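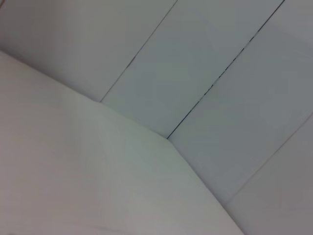
February, bench two, a bit after four in the afternoon. I spent most of today on the hand-guided demonstrations for the Cullo job, moving the arm by its own elbow and wrist and letting it record where I took it, and I want to get my thoughts down before I go home and forget them. The wrist camera gives the learner very little to hold on to when it comes in close. There's a big off-white surface with hardly a mark on it, pale grey strips behind, and the one thing with any real bite is the thin dark seam that runs down to the corner, and even that goes dashed for part of its length. I found myself leaning on that seam all afternoon. If I paused with it in view I felt I was giving the poor thing a fair chance, and if I swung past I felt rather guilty!

We now have 350 demonstrations on the disk by hand guiding and 200 by remote control from the desk. Aqeel Qureshi did nearly all the remote ones and his are much smoother than mine, I must admit, though he is slower on the approach and tends to stop dead a little before the end while he makes up his mind. Mine wobble. I think it's my left hand, which wants to help and shouldn't. Tried the last batch with that hand in my pocket and the traces looked calmer on the plot (haven't trained on them yet, so don't quote me).

Leif Blomqvist came by with a cup of tea and asked why we don't just keep the two sorts apart. Fair question. I'd mixed them because the Vultska loader takes one folder and I was being lazy, but the hand-guided runs have my own push in the force readings and the remote ones have none, so anything trained on the lot will be a bit muddled about what touching feels like. I've split them into "hand" and "desk". Please don't put them back together, however tidy it looks.

Also changed the recording so it starts on the pedal and no longer on first movement. We were losing the opening moment of every run, and I only noticed when I played run 87 back at half speed and the arm was already on its way.

Still to do: copy the desk set to the Magyar drive, ask Leif whether his stiffer wrist setting is saved anywhere except in his head, and try a dozen approaches from the other side, slowly, with a proper stop near the corner. Aqeel has the arm first thing tomorrow. The pedal sticks a little if you tread on its left edge, so aim for the middle.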